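September, after lunch
Bernadette Gilbert

Back on socks again. Inès Joly and I had the bin lined with a fresh black bag by one o'clock and tipped in the Moodley lot, which is mostly thick winter stuff with a few odd bits of towel and cloth through it. I'd forgotten how much lint comes off the white ones! It was all over my sleeves before we'd even got going, and I was wearing navy, so that was my own silly fault.

We started by pulling out anything white and bulky. The thin dress socks are no trouble (they flop flat and you can read the size off the toe), but the thick ones get twisted around themselves and you end up with a great wad and no idea which end is the cuff. 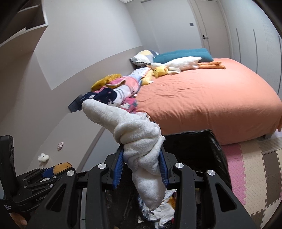

Inès reckons we should untwist over the bin and only then carry across to the bed. I'd been doing it the other way and leaving fluff on the covers, so fair enough, her way it is. Greyish toes go in the rewash pile even if the rest looks fine. We argued a bit over what counts as grey and settled on holding it up to a clean cuff from the same sock.

Stripes are still a pain. I'd like a separate colour pile for them, but the Podlow sheet only has darks and lights, so for now navy and white stripe goes in darks. Will ask if we can add a line.

Still to do:
- 2 more bags from Drarkedis, not opened yet
- new lint roller, the old one's had it
- more black liners
- find out who has the good scissors

Stopping here for a cuppa, pairing up after.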